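Skaklow wants 275 a month for its kitchen helper plan, and I don't think most homes should pay it yet. The kit is sold on dishes and tidying up, so small, awkward things on a table are a fair place to judge it.
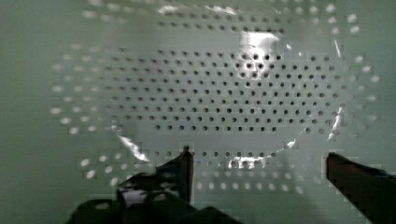
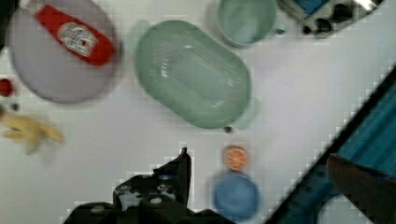

The arm itself is decent. My complaint is with the plan. You sign for two years, support answers in four days, and any new task has to be bought from Gisari as an add-on. Koval sells a similar arm outright for 3319 and lets you teach it yourself. It's a lot of money up front, but you own the thing. If Skaklow drops the contract to a few months, I'd look at it again. Until then I'd save up for the Koval.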